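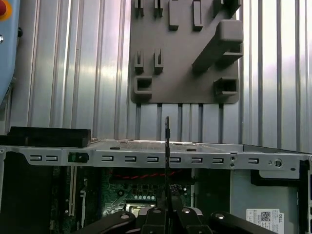
Clip holders on the wall plate.

So I finally quit paying for cloud photo storage! It took me most of June, plus a lot of evenings when I should've been in bed, but all the family pictures now live at home and I'm weirdly proud of it.

The trouble was never the tech stuff, it was the mess. I had 2276 photos from one trip to Plimwood (one trip!) and 1635 of them were near-duplicates of the same lake. My friend Usha Acharya told me to delete first and copy second, and of course I did it the other way around. Don't be me.

What worked in the end was doing 200 a night with a cup of tea and the radio on. Some nights I got stuck on one picture of my grandmother's kitchen and that was that, no sorting done at all. I also found a whole folder called "misc misc 2" with my cousin's wedding in it, which I'd been telling everybody was lost. She cried a little on the phone, and then asked why I hadn't looked there sooner. Fair.

Oh, and name your folders by year first, then place. I tried it by person and gave up after two days, what do you do with a group shot?

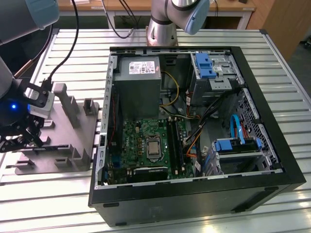

What I'm doing next

Prints! I want one fat album per year, starting with the oldest. Vignesh Alva has a scanner I can borrow for the shoebox pictures, so if you know a good way to get old tape off the backs, leave me a comment.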